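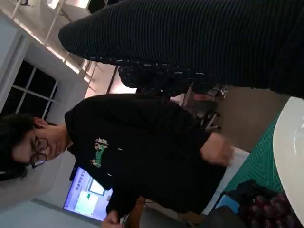
Getting printed graphics to last on a dark sweatshirt

Quick one, written between loads. I've wrecked enough printed sweatshirts to have opinions. Works for black, navy, dark gray, anything with a print on the chest. Green and white prints are the ones I worry about most, white goes dingy and pale green goes kind of khaki.

What you need

Cold water cycle
Liquid detergent (not powder, powder leaves streaks on black)
A mesh bag, big one
Drying rack or the back of a chair
White vinegar, optional
An old toothbrush

I use the Filtden dark wash liquid. Any liquid for darks is fine. The Esance one smells nicer but costs more and I can't see a difference on the shirts.

Step 1. Read the label

Yes really. Cotton, cotton blend, all polyester, they act different. Blends pill. All cotton shrinks. If the tag says no tumble dry, believe it. Tag cut out already? Treat it like cotton and go cold.

Step 2. Work out what kind of print it is

Rub a thumb over it. Three main kinds:

Rubbery and sitting on top of the cloth: screen print. Tough, cracks when it's old.
Smooth, thin, feels like a sticker: heat transfer. Fussy one. Peels at the corners.
Can't feel it at all: ink went into the cloth. Easiest. Just fades.

Transfers get the gentle cycle every time. No exceptions, I lost a good one from the Foulkes outlet that way. Second wash.

Step 3. Spots first

Do these before the wash, not after. Drop of detergent, toothbrush, small circles. From the back of the fabric if the spot is anywhere near the print. Never scrub on the print itself. Grease needs dish soap, leave it 22 minutes or so it says on my bottle, then rinse cold.

Pick off lint and stray threads now too. Don't pull a thread that's attached, snip it.

Step 4. Inside out, zip up, bag

Turn it inside out. Sleeves too, all the way down to the cuffs. If it has a zipper close it. Into the mesh bag. The bag stops the print rubbing on jeans buttons, which do more damage than the detergent ever will.

Don't wash with towels. Black sweatshirt plus new white towel = an evening with a lint roller.

Step 5. Wash

Cold. Gentle or normal for screen print, gentle for transfers. Low spin if you can set it. My machine (a Firamberg, old, loud) goes down to 200 on the spin dial and thats what I use.

Half load. Stuffed drums crease the print and creases turn into cracks.

Less detergent than you think. Half a cap. Too much and it leaves a gray film that looks just like fading. If you already have the film, run it again with no detergent and half a cup of vinegar in the rinse. Never vinegar and bleach together. No bleach on any of this anyway.

No fabric softener. Makes transfers lift.

Step 6. Dry

Out of the machine right away. Shake it, lay it flat or over the rack, still inside out. Out of direct sun. In September I dry by an open window, winter it's the hallway and takes forever.

If you have to use a dryer: lowest heat, inside out, take it out while the seams are still a bit damp. Hang it for the rest.

Step 7. Ironing (try not to)

Never iron on the print. Inside out, low, thin cotton cloth between the iron and the shirt. No steam on transfers. Press, lift, move. Don't slide.

Lifting corner on a transfer? Parchment paper on top, medium iron, press 9 seconds, let it cool all the way before you peel the paper. Works maybe half the time. Once dirt gets in underneath it won't stick again.

Step 8. Store

Fold with the print on the outside, flat, no fold line going across it. Or roll it loosley. Hangers stretch the shoulders on heavy ones.

How often

Not every wear. Worn over a t-shirt I go four or five wears unless there was food. Kids' ones, whenever they stop looking black.

Common problems

Print feels sticky: too much heat. Let it cool flat, don't fold.
White specks all over: lint or undissolved powder. Roller first, then a cold rinse.
Black going brown at the cuffs: sun or bleach splash. Dark fabric dye will help a cotton one, keep it off the print.
Pilling under the arms: fabric shaver, light hand, fabric pulled flat.

Hoodie strings next, when I get to it.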